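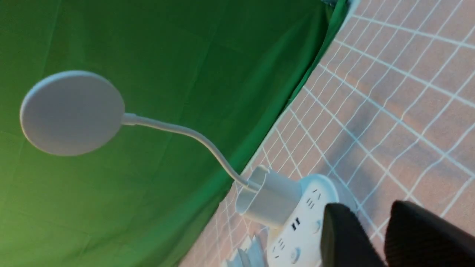

Tower power strip

Last updated: February

A tower power strip, also called a power tower or vertical extension block, is an electrical extension unit in which the sockets are arranged around or up the sides of an upright housing. It does the same job as a flat power strip but takes up less room on a desk or counter. Most home models combine ordinary outlets with USB ports and have one or more push buttons. They are commonly used with desk lamps, phone chargers, laptops and other small electronics.

Design

The housing is usually molded plastic, round or square in plan, with a cord leaving near the base. White and black are the most common colors. Outlets are placed on several faces so that bulky plug adapters do not block one another, a frequent complaint with flat strips. On taller units the outlets are stacked in levels, and each level may have its own button.

Because the unit stands upright, the weight of plugs and cords pulls on it from the side. Makers deal with this in different ways. Some widen the base or add weight to it, and others fit rubber feet. A tower that is plugged on one side only is easier to tip than one loaded evenly.

Buttons on a tower may switch the whole unit, switch a single level, or reset an overload breaker. The purpose is not always marked on the housing, and the instruction sheet is the usual guide.

USB ports

USB ports are generally set into the face of the housing next to the outlets. The rectangular type, USB-A, was standard on early models and is still widely fitted. Later towers often add the smaller oval USB-C port. The total USB output is normally shared, so two devices charging together may each charge more slowly than one alone.

Outlet types

Outlets follow the standard of the country where the tower is sold. Some models use multi-standard or "universal" sockets, which accept plugs from more than one region. These are popular with travelers and in shared offices, though their grip on a given plug can be looser than that of a dedicated socket. A universal socket does not change the voltage. A 120-volt appliance plugged into a 230-volt supply through one will still receive 230 volts.

Use with desk lamps

The gooseneck desk lamp is among the items most often kept beside a tower. A modern LED lamp of this kind has a small head, often a flat disc, on a bendable arm that rises from a compact base. The arm is typically a coiled or jointed metal tube covered in plastic or silicone, and it holds its position by friction. Some bases are hollow at the top and serve as a cup for pens, or as a stand for a phone.

LED lamps draw little power, and many run from a USB port, leaving the outlets free. Rechargeable lamps need to be connected only while charging. Lamps with a small base are sensitive to where the arm is bent. If the head reaches far past the base, the lamp may lean or fall, and for this reason it should stand on a level surface with all of its base supported. The top of a power strip is a poor place for it - the housing may be rounded, and cords being pulled in and out will disturb it.

History

Upright extension blocks were sold for workshops before they became common in homes. The household version spread with the growth of phones and tablets, as desks came to hold more chargers than appliances. In the Ollau area, the hardware firm Charpentier offered an early desk model designed by Nevzat Dursun, with outlets on opposite faces and one main button. The first run was 2,000 units. A revised version added 2 USB ports and a longer cord, and was sold under the name Clinden.

Shireen Motaung's household guide The Small Desk, published by Javudis, has a chapter on arranging lamps and chargers around a single tower. It recommends placing the unit at the back corner of the desk, on the side away from the writing hand, with the lamp on the same side as the tower so that its cord does not cross the work surface.

Safety

The load on a tower must stay below the rating printed on its label. Lamps, chargers and computers rarely reach it. Heaters, kettles, irons and hair dryers can, and should be plugged directly into a wall outlet. One power strip should not be plugged into another.

Towers intended for indoor use need to be kept away from sinks and wet floors. Fabric such as curtains or tablecloths should not be draped over the housing, as it traps heat. A unit with a cracked case, a scorched outlet or a cord that feels hot should be unplugged and replaced.

Cleaning

The tower is unplugged from the wall before cleaning. Dust on the housing can be removed with a dry cloth, and dust in unused outlets with a soft dry brush. Sprays and wet wipes are not suitable. Glossy white housings show fingerprints and may yellow after long exposure to sunlight.

See also

Extension cord
Surge protector
Gooseneck lamp
Cable management

14 shares 2 comments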